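About Stetetti

Hello, and thanks for clicking on the page most people skip!

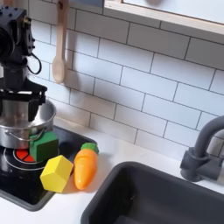

How it started

I opened Stetetti because I couldn't find a cookery class I wanted to go to. Everything near me was either a very grand day out with a very grand bill, or a demonstration where you sat on a hard chair and watched somebody else have all the fun. I wanted to chop things and get flour up my sleeves, and then sit down and eat with the other people in the room.

So I borrowed the kitchen behind Tzavaras, the deli on the corner, and put a card in their window. Three people came to the first class, one of them by mistake (she thought it was upholstery, and she stayed). We made flatbreads and a bean stew, and I burnt the onions while I was busy talking about how not to burn onions.

Where we are now

We've got our own place these days, up the stairs in the old Mastorow building. The door is the green one, next to the shoe repair shop, and it sticks, so give it a shove. I run 33 evening classes a year plus the odd Saturday morning, and I reckon about 1000 people have cooked with us so far. Quite a few keep coming back, mostly for the dumplings.

What a class is like

You turn up, you get an apron and a cup of tea, and we start cooking fairly quickly. I'm not one for long speeches. Recipes are printed out for you to take home and scribble on — please do scribble on them, mine are covered. We eat together at the end at the long table, and whatever's left goes home with you, so bring a tub if you remember.

You don't need to know anything beforehand. If you've never made more than toast, come to Soups and Stews first. If you're already handy, the pastry course in October is the one that makes people swear (in a friendly way).

A few practical bits

An evening costs £40, and that covers the food. Tell me about allergies when you book, please, and not when the pan's already on! There are stairs and no lift, I'm afraid, but I do run the same classes at Zustov Hall each term, all on the ground floor with parking right outside.

Vouchers last a year. If yours has run out because life got in the way, write to me anyway and we'll sort something.

Getting in touch

Email is best, as I never hear the phone over the extractor fan. I answer everything myself, usually late in the evening once the washing-up's done.

Page last updated 20 May 2025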